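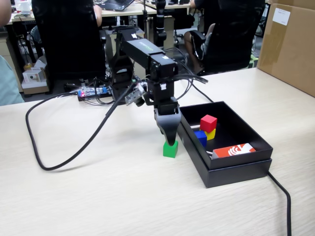 The Stovham Trade

By Reinaldo Prado
July 20, 2025
2 min read

The Stovham trade is the name most basketball followers in the valley still use for the summer deal that sent point guard Emil Modell from the Dirnberg Millers to the Stovham Comets, with center Louis Picard and a first round pick going back the other way. It was agreed late one evening in July, a few hours before the league's trading window closed, and people in both towns can still tell you where they were when they heard (usually somewhere near a radio).

Background

Modell had spent his whole career in Dirnberg and had played 214 games for the club, nearly all of them as a starter. He was a small, quick, rather stubborn guard who loved to drive left even when everybody in the building knew it was coming, and he was adored for it. Picard was a different sort of player altogether, a patient big man with soft hands and a good pass from the elbow, and he had asked Stovham for more minutes the spring before.

The deal

Dirnberg wanted size and Stovham wanted somebody who could bring the ball up against pressure, so the two clubs had been circling each other for a good while. The pick was the last piece to be settled, and it came with a condition: if Stovham finished in the bottom two, it would slide to the following year.

Reception

Dirnberg supporters took it hard at first. A crowd of around 1000 turned up for Modell's farewell at the old gym, which was never meant to hold anything like that many, and the line for autographs ran out past the parking lot. Picard won them over gradually, and by midwinter he was averaging close to a double-double. Modell wore number 20 in Stovham, as his old number was already taken, and kept it until he retired.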